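Two Arms, One Charger: Trying Out the Wekow Bench Kit
Student project report by Liliana Bellini
August 25, 2019

My partner Ubaldo Amato and I wanted to know if the Wekow kit is worth buying for a class like ours. It's a two-arm set on a shared rail, and our test job was getting a phone and a charging cable together, which sounds like nothing (I thought so too!).

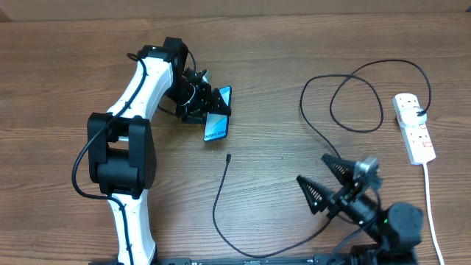 Setup took us most of a weekend. The manual is 80 pages and we skipped way too many of them. Once we got going, though, the left arm did the holding, with the phone up on its edge, and the other one handled the cable. I love that split, and it's how the kit's own lessons teach it.

Picking things up is the part we practiced most. The fingers have a grippy lattice texture on the inside, and lining them up beside something flat on the table takes patience.

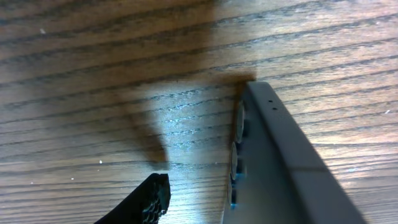 What bugged us

The software, mostly. Onlow, the control program, logged us out in the middle of lessons, and we had to home both arms again every time. The cable clips feel cheap for the price, too. A thin cable lying loose on the wood, plug end up, is a pretty mean target for a beginner.

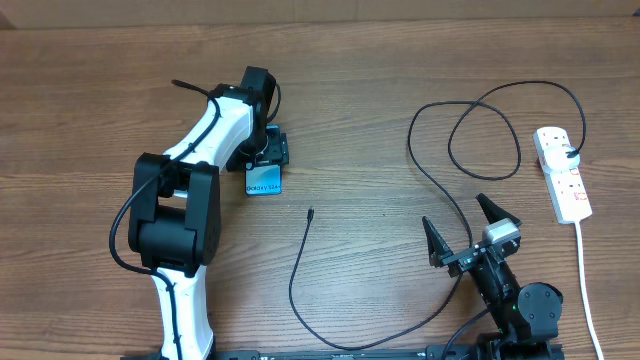 Support and extras

We wrote to the seller, Baptista, with 2 questions and got good answers to both. The warranty is 366 days. I'd skip the Oklow lesson pack, it repeats the manual.
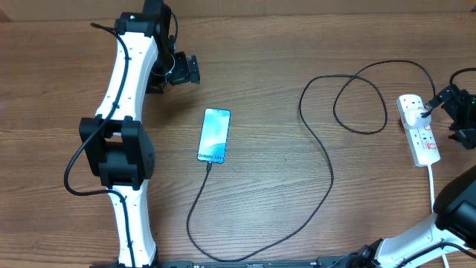 Baptista Lab, January

Added after our second round: we'd still buy it, and Ubaldo wants to try a smaller plug next.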